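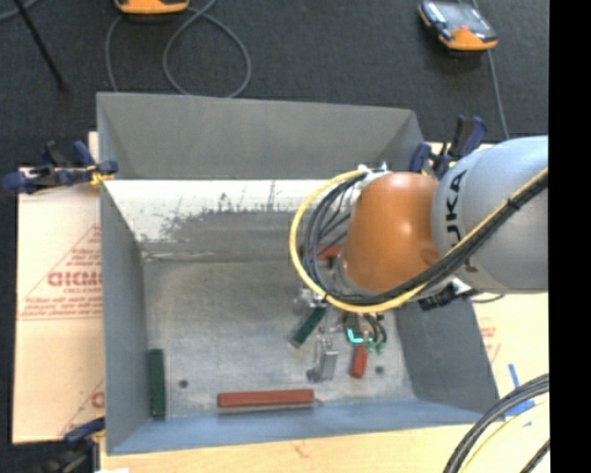

A yellow cable loops around the orange-brown joint of a robot arm, over a grey metal bin.

I spent a whole evening at the Grimelach last month and I'm already plotting my next visit. The gallery has hung 48 prints from the Neltura archive, nearly all of them night pictures, and I had no idea I could stare at a wet street for that long! The oldest ones are small, hardly bigger than a postcard, so you end up with your nose almost on the glass (the guard was very patient with me).

My favorite room is the back one, with the Hviid harbor series. Ten prints, deep blacks, one lamp in each. I went in planning a quick look and stayed until they dimmed the lights.

There's a book too, put out by Peretti in a run of 350 copies, and the printing is gorgeous. I bought mine at the desk and carried it home under my coat. The archive also has a sealed box of negatives that can't be opened until 2068, which drives me a little crazy, I'll admit.

The show stays up through May. Go after six if you can, when the front rooms get quiet and the coffee bar is still open.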